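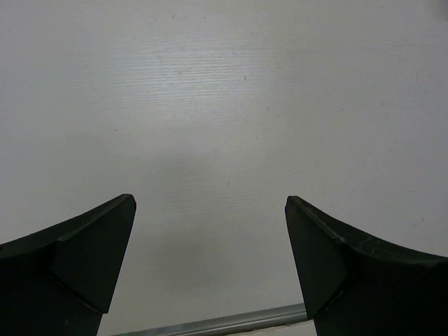
The White Table, Four Months On

Readers with long memories will recall that in February we voted to replace the big table in the workroom. The old one had a burn at one end, a wobble at the other and a drawer that opened only for Iker Esteban. The new one is white. It has been white, with interruptions, ever since.

The choice came down to 2 finalists from the Plevholm catalog, a gray called Farooqui and a white called Skastov. The gray would have hidden everything. The white was on sale. Marta Harasym made a short speech in favor of the white, on the grounds that a pale surface bounces light back up at your work and you can find a dropped pin on it, and she was right on both counts. She didn't mention tea.

So, a progress report. The matte finish has held up well. It has a fine grain running along it, the kind you feel with a fingernail before you notice it, and in strong light it looks quite handsome. The grain is also where things go to live. Flour, pencil dust and whatever comes off the bookbinders settle into it and stay until somebody wipes lengthwise. Wiping across just moves them to a new address.

We have also learned that a white table keeps a diary. On the old one you could have lost a fried egg. On this one a single dark speck gets discussed. There is one a bit right of the middle that has been blamed on the stencil group, the model railroad people and a fly. There is a small reddish-brown dot not far from it, and the candidates for that are paint, tea, rust and the Sunday jam swap. I have heard people walk in, say good morning to the dot and sit down. The smudges are fainter and belong to all of us.

Several members have asked what they are allowed to put on it. Anything, within reason, with a mat underneath if it's wet, hot, sharp or inky. The mats are in the tall cupboard, second shelf, behind the glue guns. If you don't see them, they are under somebody's project, and you may ask for one back politely. Craft knives straight onto the surface are out. So is the blue scouring pad, which appeared by the sink in the spring and which I have now thrown away twice.

For everyday cleaning use the soft cloth and a little dish soap in warm water, then a dry cloth. For marks that ignore soap, Iker swears by Zindodard cleaning paste and has left a jar of it next to the paper towels. Use a dab the size of a pea. The first person to try it used a dab the size of a plum, and we were rinsing until supper. Please leave the speck and the dot to Iker, who wants to do them himself on a day when he isn't being watched.

On the matter of light: the ceiling fixture is bright enough, but it is directly overhead, and anyone who leans in puts a soft gray shadow exactly where they're trying to see. This came up at the mending evening, where it was described as working inside your own hat. There are clamp lamps in the cupboard. Set one off to the side and the trouble goes away. Clamp it to the shelf, please, and leave the table edge alone.

The fund for chairs to go with the table stands at $1,697, nearly enough for the plain ones. The padded ones cost more, and Marta has a speech ready. Anyone who would like to hear it, or head it off, can find her in the workroom most evenings, wiping lengthwise.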